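Otora Technical Institute
Service Robotics Lab, Unit 6 handout
Working practice for manipulation near furniture, fabric and loose cables

Read this before your first supervised session. The rules below were revised in August after the old sheet had grown to four pages and people stopped reading it. If your printed copy has a section on vacuum cups, throw it out.

6.1 Scope

The unit covers tasks where a humanoid hand works close to the floor or against a piece of furniture, with soft material in reach of the fingers. Typical tasks are picking up cloth, pulling a cover straight, and tucking fabric under an edge. Rigid objects on a clear bench were Unit 5 and are not repeated.

Soft material needs its own rules for a simple reason. Cloth changes shape when you touch it, and the planner's model of it goes out of date with the first contact. A hand that was clear of the cloth a moment ago may have a fold between two fingers now. The joint sensors will not always tell you so, as thin fabric adds very little load.

6.2 Before power-up

Walk the floor area on foot. Move every cable that can be moved out of the reach envelope. Cables that must stay are routed so they lie flat, and their positions go on the session sheet. A cable that crosses the work area and is not on the sheet is a reason to stop.

Look under the edges of the furniture as well as on top. Clips, ties and screws end up there and get dragged along with the cloth.

Check that the furniture cannot tip or slide when pushed at its lower edge. Push it by hand first, in the direction the robot will push. If it moves, brace it or change the task.

Set the finger force limit for fabric work. In the Grindari controller this is profile 2. Do not edit the profile. If a task cannot be done within it, write that down and bring it to the weekly review.

6.3 During the task

One person operates and one person watches. The watcher holds the stop button and does nothing else, which includes taking notes and talking to visitors. Swap roles at least every 26 minutes.

Approach speed is reduced before the fingertips go under any edge. Fingers that go under a panel are partly hidden from the overhead camera, so the operator works from the wrist view at that point and the watcher stands where the gap can be seen directly.
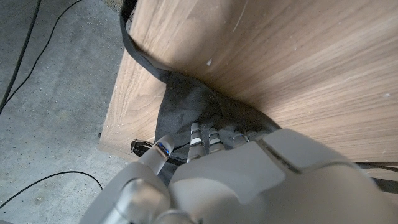 Close the fingers in small steps and pause after each one. During the pause, compare the commanded finger position with the measured one. If a finger is behind its command by more than the limit on the session sheet, open the hand. Do not try to pull free with the arm. Most damaged fingers in this lab came from arm motion while the hand was still closed on something.

Never reach in to help. If the cloth snags, press stop, wait for the arm to report a safe state, and only then go in. This applies even when the fix looks like a two-second job.

6.4 Status lights

Learn what the lights on your hand model mean before the session. They differ between makers and sometimes between firmware versions. A light shows what the controller believes about itself. It does not show that the fingers are free or that it is safe to touch the hand. Treat the arm as live until it is locked out at the cabinet.

6.5 Stopping and recovery

After any stop, the order is always the same:

Lock out the arm.
Release the fabric by hand, from the outer folds inward.
Check the gaps between finger segments for threads.
Return the hand to its open pose at low speed.
Write the entry in the log.

Entries are short. Give the task, the step you had reached, what stopped, and who pressed the button (role only). The shared log had 811 entries at the end of the last term, and 69 of them could not be used for the Flultance report because the step was missing.

6.6 Relation to published standards

You will be asked about this in the oral. The general approach to risk assessment for machinery is in ISO 12100, and industrial robot safety is in the ISO 10218 series. Our lab rules sit under those and do not replace them. They are written for a teaching space with trained people present, and they should not be copied into a workplace procedure without a new risk assessment.

For next time

Read chapter 4 of the Mykhailiuk course reader and bring a filled-in session sheet for a task of your choice. Leave the force column blank, we will do it in class.

Last changed December 26, 2023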